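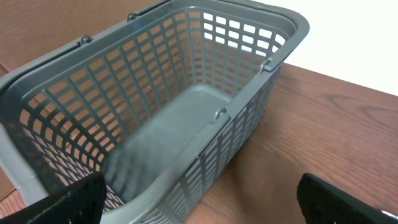 Can a school club with one evening a week get a robot arm picking up everyday objects by the end of term?
It can, if the kit does most of the boring setup for you and you're realistic about what you ask it to pick up. Ours managed its first proper lift in week three.

Last updated: Tuesday, February 12, 2019

Print this page | E-mail this page

I help out at the after-school robotics club at Meselside, and this term we've been using the Kavance arm kit, the one with the two-finger gripper and the little wrist camera. I promised a few people I'd write up how we got on, so this is my attempt (sorry it's long, I do go on).

First, the build. The instructions say one session and we took 2, mostly down to us putting the shoulder bracket on back to front and then arguing about whether it mattered. It did! The screws come in numbered bags, which I loved, and there's a proper metal driver in the box instead of one of those bendy things. The cable clips are mean little objects though. We broke a couple and now use twist ties off a loaf of bread.

The software is where the kit earns its money. You plug in, it finds the arm, and there's a practice mode where you steer the gripper with a gamepad while the camera view sits on the laptop. Our lot had the hang of that before I did. There are 47 pages of manual and I'd say you need the first ten, then the bit on calibration, which is hidden near the back for no reason I can think of.

For the club project we're doing a shopping challenge: the arm has to deal with the sort of stuff you'd meet in a supermarket, baskets included. We've got a grey plastic one with folding handles and lattice sides, and I thought it would be the easy part. Well! A basket is miles wider than the gripper opens, so you can forget grabbing the whole thing, and you have to go for a rim or a handle. With the handles folded down there isn't much to get hold of. Matilde Prata, one of our Year 9s, worked out that coming in at an angle to the rim gave her a far better grip than going straight down, and everyone has copied her since.

The other headache is the lattice. The automatic object finder is lovely on plain solid things like tins and boxes, but show it lots of small holes with a wooden table behind them and it gets into a muddle, drawing outlines round bits of table. Putting a sheet of plain card underneath helped us a lot. Tiburcio Ayala, who runs the club, would like the students to fix it in code and leave the card out, and he's probably right, but I'm keeping the card handy.

Compared with the Halden kit we had last year, the Kavance is quieter and much less fiddly to calibrate. The Halden had a stronger grip, I'll give it that, and better rubber on the fingers. Ours are smooth enough that anything shiny wants to slide out, so we've ordered a set of Vieira grip pads and I'll add a note when they've had a few weeks' use.

Battery life doesn't come into it as it's mains only, so bring an extension lead. Pack-up takes us 15 minutes with everyone helping and feels like an hour when they don't.

Would I buy it again? Yes, for a club with older students and somebody patient in the room. For primary age I'd look for something simpler. I'd knock a mark off for the cable clips and another half for that manual, so call it three and a half out of five, and I'll put it up to four if the pads work. Our challenge day is in March and I'm already nervous.

247 shares | 15 comments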